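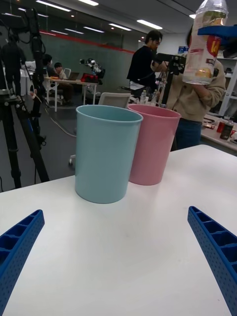
Fuston Straight Tumblers, set of plastic cups in mixed colours
Reviewed 11 Nov 2024

We bought these in September to replace a shelf of odd glasses that had been getting smaller through breakages. They are plain plastic cups, tall, with straight sides that narrow a little towards the base and a rolled rim at the top. Ours came in pale blue and pink. The shop also listed a green and a clear one, both out of stock when we ordered, and they still are.

I should say what they get used for. At home they hold water, squash and milk, and now and then a toothbrush. I also take a stack to the hall on club nights, where people pour from big bottles of fizzy drink and leave their cups on whatever table is nearest. So they have had two months of fairly ordinary treatment from adults and children.

Shape and size

The height is good. They hold a proper drink, and a child can get both hands round one. The taper is slight, so they don't feel top-heavy when full in the way that some picnic cups do. On a flat table they stand well. On a tray with a raised pattern they rock a bit, and I have stopped carrying them that way.

They fit under our kitchen tap with room to spare. They do not fit in the cup holder of the car, if that matters to you. The Tudcombe beakers we had before did, but those were a good deal shorter.

The rim

This is the part I like best. A lot of cheap plastic cups have a thin cut edge that feels sharp on the lip, and after a while it splits. The rolled edge on these is smooth and comfortable to drink from, and it gives the cup some stiffness, so it doesn't squash when you pick it up near the top. None of ours has split so far.

The drawback is that water gets into the underside of the roll. If you put the cups away straight from the draining board you will find a ring of drips on the shelf. I leave them upside down on a tea towel for an hour and then stand them up. A quick shake helps as well.

Pouring and filling

The mouth is wide enough to pour into from a large bottle without much care. Fizzy drinks froth up more than they do in glass, so fill to just over half, wait, and top up. Ice cubes from a normal tray go in without jamming.

There are no measuring lines, inside or out. I would have liked one, as we use cups like these for making up squash for several people at once. I put a small dot of nail varnish on the outside of one blue cup and that has done the job. It has chipped once and been redone.

Stacking

They stack, but tightly. If you push them together while damp they will stick, and you end up twisting them apart over the sink. Drop them in loosely and they come away without trouble. A tall stack leans, so I keep two short ones in the cupboard. The Rodside cups my sister has are looser in the stack and easier to separate, although they feel flimsier in the hand.

Washing

The label says top rack of the dishwasher. I have done that most days and the shape has held. The pink has stayed much as it was. The blue is pale to begin with, so any fading would be hard to spot, and I can't see any. Both have picked up fine scratches on the inside from being stirred with metal spoons. You notice them if you hold the cup to the light.

By hand they are easy enough, except at the bottom. My hand only goes so far down, so I use a bottle brush. Tea stains. I left half a cup of black tea in the pink one overnight and it took a soak in bicarbonate of soda to shift it. Blackcurrant came out with washing-up liquid. Tomato juice left a faint smell for a couple of washes.

Hot drinks

I wouldn't. The label gives a maximum of 60 degrees, and there is only one layer of plastic, so warm milk is the limit in our house. Even that makes the outside rather warm to hold.

Drops and knocks

They have been knocked off tables on to a hard floor a number of times. One has a small white stress mark near the base and still holds water. They are light when empty, so outdoors in any wind they blow over. Put something in them before you set them out on a garden table.

Price and alternatives

I paid the ordinary price and thought it fair for everyday cups. If you want something smarter, the Nägeli tumblers are thicker and look more like glass, but they cost a lot more each and I wouldn't send those to the hall. If you only want cups for one party, buy the cheapest you can find.

Good points: comfortable rim, steady on a flat surface, two colours that are easy to tell apart so people keep hold of their own, fine in the dishwasher so far.

Less good: drips caught under the rim, stick together when stacked damp, too deep to wash without a brush, no measuring line.

I would buy them again, and will probably get another set if the green ones come back. Four stars out of five.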